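Home Automation Talk > Robots > Can any of them do chores yet?

benchdog78
Okay, settle something for me. My brother-in-law swears that in 4 years nobody in the family will be folding a towel. I run a small upholstery shop and I'd pay real money for a machine that folds drop cloths and puts them back on the shelf, so I want him to be right! But all I ever see are demo clips with nice music. Is anything close?

marzipan_lou
Close to what, though? My Pomow does the downstairs floors every morning at 6 and I love it to bits, but it still eats one sock a week. Cloth is its natural enemy.

gripnrip
I do hand-held gripper work, so I'm biased. You do the chore yourself with a gripper in each hand, over and over, and the arm learns from that. Our office in May, people at it all over the floor:

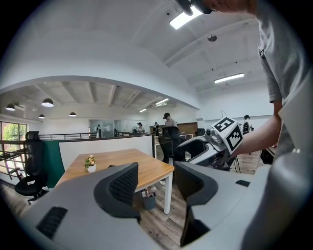
Two of the hand-helds, with the cube markers on top of the far one.

My take is that picking up and putting down is in decent shape. Folding is where it gets ugly. On my last batch of small towels the arm got 60 percent into something I'd call folded, and my mother would not call it folded.

benchdog78
60 is better than I expected, to be fair. How long per towel?

gripnrip
78 seconds on a good one. I know, I know.

Torklow
78 seconds for one towel and you call that progress? I've been a line mechanic most of my life and if a machine ran like that I'd unbolt it. Chores are the wrong target. Give it one part and one fixture and let it run all night.

marzipan_lou
But it can run all night at home too?? I don't care if it takes till breakfast as long as I'm asleep. My dishwasher is slow as anything and I'd fight you for it.

Torklow
Your dishwasher is a box. You load it. Big difference between that and something with arms loose in the kitchen.

gripnrip
Torklow has a point about fixtures, and we sort of cheat that way too. Cloth on a tray, tray on a table, go from there. Same room, looking down at the hands:

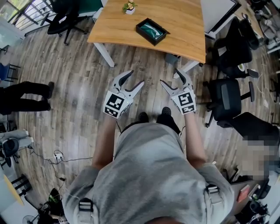 Both grippers open, teal cloth folded on the black tray.

Now swap that for a heap of laundry on a bed and I wouldn't bet lunch on it.

honkanen_fan
Put me down for "not yet" as well. We tried a Honkanen arm at work for sorting rags into bins and it was great until somebody bought a different brand of rag. Went back to doing it by hand. The Fivum guys quoted us for a fix and the quote was more than the arm.

benchdog78
Ha, ouch. So if I kept to one size of drop cloth, always on the same tray, same table, I might have a shot?

gripnrip
Maybe! I'd try that before anything fancier. What are they, canvas? Stiff stuff is easier in my experience.

Torklow
Or pay a teenager.

benchdog78
Canvas, yeah, 4 by 6 feet. And the teenager quit.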